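Ticket 2679
Subject: Slider zip bags do not stay sealed once fruit is in them
Opened by: Meifang Li, Gurkurside packing bench
Assigned to: Radosław Sadowski
Product: Endance large slider bag, blue zip, yellow tab
Status: Open, waiting on supplier
Priority: Low (I asked for Medium)

Original report

Third bag this week that I've closed, picked up by the top and had open at the corner. The tab runs the full length of the zip and feels like it has closed. Then the weight shifts and the track lets go next to the tab. The supplier's sheet says the bag is "suited to fresh produce of all kinds". I'd like to know which produce they tried, because mandarins and a bread roll don't strike me as an unreasonable load.

Bench as it stands, basket at the back, bag laid flat in front of it:
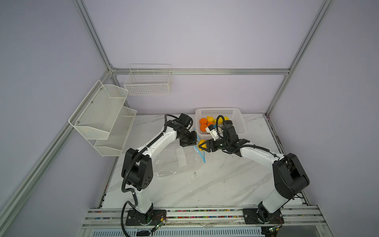 Step 1. Rule out a bad carton

Radosław asked whether all of these came from one carton. They did not. I had bags from carton 294 and carton 591 and the fault shows up in both. He then suggested I was pushing the tab too fast. I slowed right down and got the same result, so I'm not buying that one.

Step 2. Rule out overfilling

Skakard support replied with a fill line, which isn't printed anywhere I can find. Their advice was to keep everything below the top third and put round items in first. Fine. Oranges went in low, the longer yellow piece beside them, the pale one after that. I have my doubts that a zip cares what order the fruit went in, but I followed it to the letter. 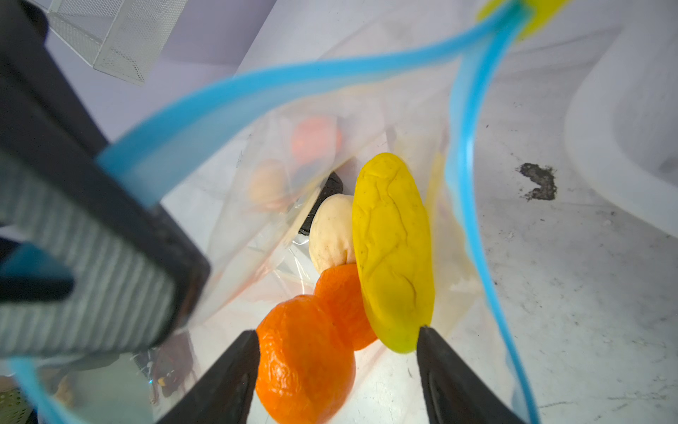 Looking down into the bag, zip open, tab at the top edge.

Result: closed on the first pass, opened again when I stood it up. Malachy Buckley had a go with the same bag and got it to hold, then it let go on him as well. He says it's user error. I've noted that he is also a user.

Step 3. Look at the track itself

Jiahui Xiong's theory is that the two sides of the zip are out of line before the tab ever gets to them. It's the first explanation on this ticket that I haven't been able to knock over.
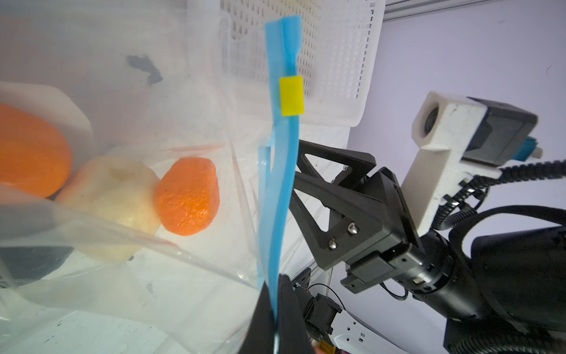
My complaint has always been with the zip, and I'd like that kept in the ticket title. The film is thin but it hasn't torn on me once. What Jiahui wants checked is the lower stretch, where the second layer of blue track splits off to the left while the tab is sitting well up near the top. If the sides are that far apart when the tab comes down, it has to catch both of them, and I think it rides on one. Pinching the two together by hand ahead of the tab gave me a seal that held until I emptied the bag. Pinching them behind the tab did nothing.

Step 4. Supplier's workaround

Skakard came back on 2024-10-11 with "support the edge of the bag while closing". So hold the bag beside the tab, keep the track taut and draw it along. Tried it with the bread roll in the bag, on the grounds that a roll is light and ought to be the easy case.

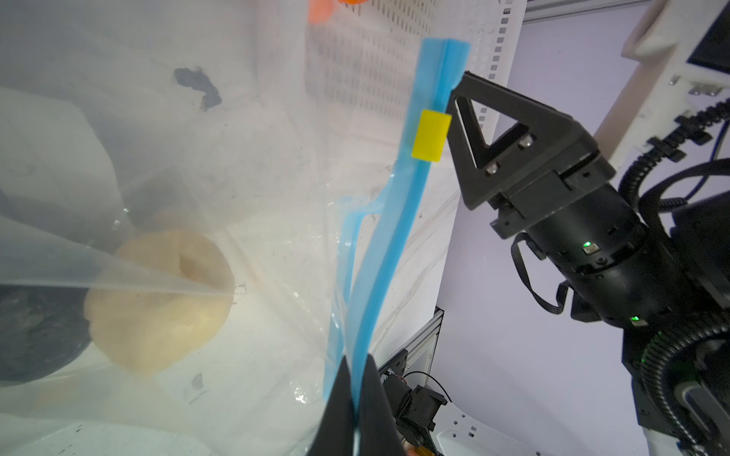 It helped a bit. Out of 2 tries I got one good seal and one that opened at the far end, so I wouldn't call it a fix — and a slider bag that needs supporting along the edge has lost its one advantage over the press-seal kind. Irén Magyar pointed out that the old Song bags had a stiffer track and never did this. They were also a different colour, for whatever that's worth.

Comment from Radosław Sadowski

Passed steps 3 and 4 on to Skakard and asked for replacement bags from a newer run. Please keep a couple of the faulty ones and don't chuck them in the recycling. Can we close this in the meantime?

Reply from Meifang Li

No. Leave it open until the new bags are here and I've tried them with fruit in.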